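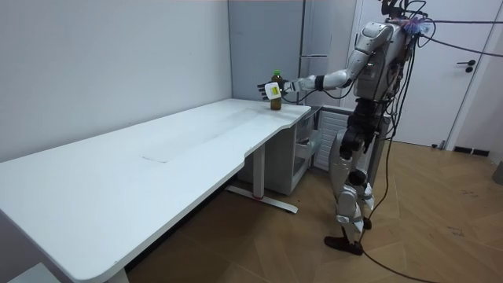

The White Desk Question
Posted Oct 28, 2026

I have been promised a lot of things by white desks. A calmer morning, for one. The people behind the Sandden would like me to believe that a pale top and rounded corners will change how I work, and their leaflet spends 300 words on the corners alone. I read all of them and I'm still not sold.

Our long look at small workrooms in Trovunport covers the kind that used to be spare bedrooms and now rent as "studios." We started in May with a list of 2 rules: no rugs brought in for the day and no borrowed plants.

Desk, far end
Long, white, matte, with a front edge that curves a little near the back. I'll admit the curve is pleasant. Whether it's worth paying extra for is another matter, and a matte white top has to be wiped more often than anyone selling one will admit. There's already a faint rectangular mark near the middle. The brown plastic bottle with the green cap is the only bit of warm color up there.

Underneath
White metal leg, white foot bar, a small red detail in the center of the bar. Then a white cabinet unit with its drawer open, under the far end, where your knees might have liked to go. Kravchuk calls this arrangement "integrated storage." I call it a cabinet under a desk.

Back wall
Plain light gray, running into a tall gray wardrobe with a silver vertical handle. Gray on gray is the safe choice and it looks like one. The white radiator with its vertical fins is the plainest thing in the room and possibly the part I'd keep.

Floor
Light wood grain, and easily the best decision made in here. It does show up a black cable, mind you. Clolach sells a cable tray for up to 500 cables, a number I would love to see tested by somebody other than Clolach.

Would I work at this desk? Probably, if it came with the room. Would I pay 1,000 for it new? Ask me again when somebody has had one for a few years and the top still looks like the leaflet.

More rooms are on the next page, including one with a brown desk.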